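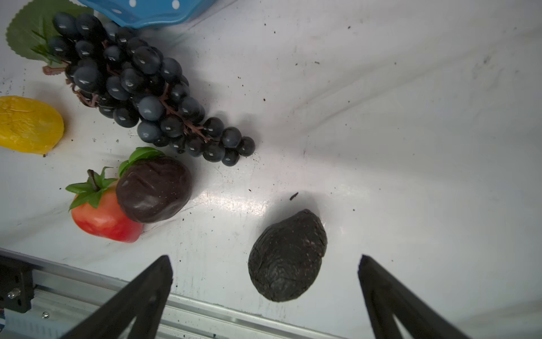 **Figure 3.** Artificial fruit on a white surface.

## 4.2 Reader responses to altered endings

The second part of the study looked at how readers respond when a film adaptation changes the ending of a novel they have already finished. We used reviews posted to Mevby, a reading site whose members keep a public log of books and can attach notes on any screen version. After removing duplicates and entries shorter than one sentence, the sample held 3,477 reviews covering 23 adaptations. All were in English, and all were written by members who had marked the source novel as read before the date of the review.

Reviews were coded with the scheme set out in Section 3. Each received one code for overall judgement (film preferred, novel preferred, no preference) and any number of codes for the grounds given. Two coders worked separately on a subset of 600 reviews, met to settle disagreements, and then divided the remainder. Most disagreements concerned reviews that praised an actor's performance while objecting to what the script had done with the character. We coded these under both casting and characterization, and left the overall judgement to the reviewer's own stated verdict where there was one.

Reviewers who preferred the novel seldom objected to a changed ending as such. Their complaint was usually that the change had not been prepared for earlier in the film. In the *Galindo* reviews, for instance, the reconciliation added to the last act was described again and again as arriving too quickly, and several writers said they would have accepted it had the sisters shared more screen time. The novel's own ending — a letter left unopened on a hall table — was mentioned less often than we had expected.

Reviewers who preferred the film gave a wider range of grounds. Pacing was the most common, followed by the removal of a secondary plot. *The Genden Road* is the clearest case. Its film version drops the courtroom chapters altogether and closes on the ferry crossing, and reviewers who favoured it tended to call the book overlong in the middle. A smaller group wrote that the film had made them think better of the novel, and went back to reread it. We did not have a code for this at the outset and added one after the first pass.

Seven of the adaptations had endings that followed the novel closely. We kept them in the sample for comparison. Their reviews were shorter and dwelt more on setting, colour and music, with the ending often passed over in a clause.

Two limits should be noted. Mevby members choose what to review, and people with strong feelings about a favourite book are likely to be overrepresented. The site also displays a member's star rating for the novel beside the review box, which may prompt a comparison that the writer would not otherwise have made. The Todel archive of printed newspaper reviews, used in Section 5, does not have this second problem, though its reviewers had not always read the book.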